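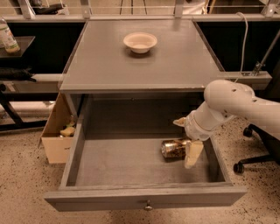

Plenov Two-Width Cabinet, gray: six months of use

342 shares | 16 comments

The Plenov is sold by Zellano as a low storage cabinet with a flat top and a large top drawer. I bought it as a side unit for the dining area and have used it daily since November. Price paid was 161, delivery included.

Assembly. The drawer box is shallow and goes together before the front panel is attached. The panel is wider than the box and overhangs it on both sides, so it has to be centered by eye. Mine needed two attempts. The single metal knob sits in the middle of the panel and takes one screw from behind.

Drawer. Travel is long. With the drawer fully out, the front part of the bottom board is easy to reach, while the rear stays dark even with the ceiling light on. I keep small items forward for that reason. A beverage can laid on its side fits well, but there are no dividers and a can will roll when the drawer is pulled quickly. A strip of shelf liner fixes this. Cans do not fit standing up.

Top. The surface is gray-brown with a slight gloss, smooth enough that a cream bowl slides when pushed with one finger. It wipes clean with a damp cloth. Glare is noticeable at one end in the evening — not a fault, but a matte finish would have suited the room better.

Wear. The pale front edge directly above the drawer is the weak point. A few small worn spots have shown up toward the right end. Nothing has lifted or chipped beyond that. The knob still looks new.

Comparison. The Dijkstra cabinet I had before it cost 200 and had a deeper drawer, with a shorter pull. The Draris is heavier and has two knobs. For flat storage I prefer the Plenov. For bottles, or anything that has to stand upright, the Dijkstra was better.

Rating: 4 out of 5. One point off for the front edge.

16 comments | Share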